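Clodden hand-held gripper – progress report to Tavisar, April
Prepared by Ruby-Lee Pryor, Anville workshop

1. Bench and tool setup

The Clodden tool was stripped, cleaned and refitted this period. Setup checks are run at a table with a white power strip as the target object.
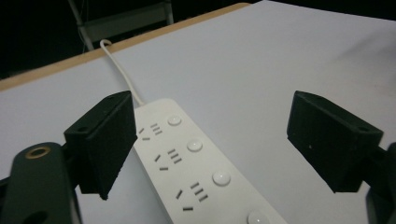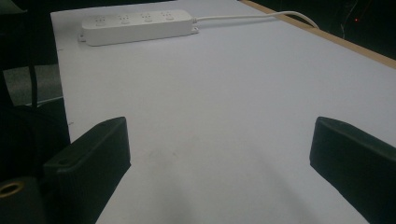

2. Finger maintenance

Both finger blocks were removed and the screws replaced. One old screw had a worn head and had to be drilled out. Opening width is now set to 82 mm at full travel, measured at the tips. The left finger closed late in the first check – the linkage was binding – and was shimmed on Tuesday. It has held its setting over 28 cycles.

3. Camera mount

The mount was re-seated after the finger work and the view calibrated again. Calibration files are stored on Yurt with the earlier set.

4. Spending

Parts and fasteners came to $893, charged to the maintenance line. A spare pair of fingers is on order and included in that amount.

5. Next period

Fit the spare fingers and repeat the cycle test at the same width. The maintenance sheet still lists the old screw length and will be reissued.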